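Wiping Down Shared Worktables: A Cleaning Routine for the Eltthorpe Workroom

Adelmo Lo Presti
Project report, Facilities and Interiors, second term

1. Background

The Eltthorpe workroom is used by four course groups, and the tables are shared between all of them. In February the groups agreed that somebody should look at how the tables were being cleaned. I took this on as my term project. The question was a small one: which cloth and which order of work leave a wooden tabletop in a fit state for the next group, in the time there is between bookings?

The gap between bookings is 10 minutes. That has to cover clearing, wiping and putting materials back on the shelves, so I set a limit of 4 minutes for the wiping of one table.

2. Materials

I compared three kinds of cloth. The first was the blue paper roll already kept in the room. The second was a flat microfiber cloth, bought in a pack from Omska. The third was a soft, thicker cloth in yellow, which came with the cleaning kit we rent from Ekorent. The cleaning liquid was the same mild soap mix for all three. I did not test sprays, as two people in my group have trouble with the smell.

3. Method

Each trial began with a table that had been used for a normal session. The wiper cleared loose items, took one cloth, and worked from the back edge to the front in overlapping strokes. A second person kept time and wrote down any marks still there when the wiper stopped. There were 60 trials in all, split evenly between the cloths. 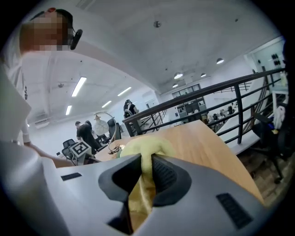
Folding turned out to matter more than I had planned for. My instruction sheet said to fold the cloth twice into a pad and turn it over halfway through. Most people skipped this and took the cloth up in a bunch, with a puffy fold on top and the rest hanging down, like the yellow one here next to the tabletop. A bunched cloth touches the wood in only a few places, and the hanging part can drag crumbs back over an area that has been done. I added a column to the record sheet for "folded" or "bunched" after trial 14. The earlier trials have no entry in that column and I left them out of the comparison.

4. Results

The paper roll was the fastest to pick up and the worst on dried glue. It tore on rough spots and left bits behind. The microfiber cloth left the fewest marks when folded. When bunched it was no better than the yellow cloth. The yellow cloth held the most water, and several wipers said the tables stayed damp too long for paper work.

The front edge was the place most often missed, with all three cloths. People stopped when the flat part looked clean.

5. Problems

The tables were not equally dirty at the start. The Polák method in our course reader grades soiling before cleaning, and I should have used it from the first trial. I also timed some of my own trials, so those times may be a little off.

6. Recommendations

Keep the microfiber cloths by the sink and the paper roll for spills. Put the folding steps on a card at eye level. Wipe the front edge first, then the top from back to front. Cloths go in the wash bin after each session and are not left on the tables.

The record sheets are in the project folder on the workroom shelf.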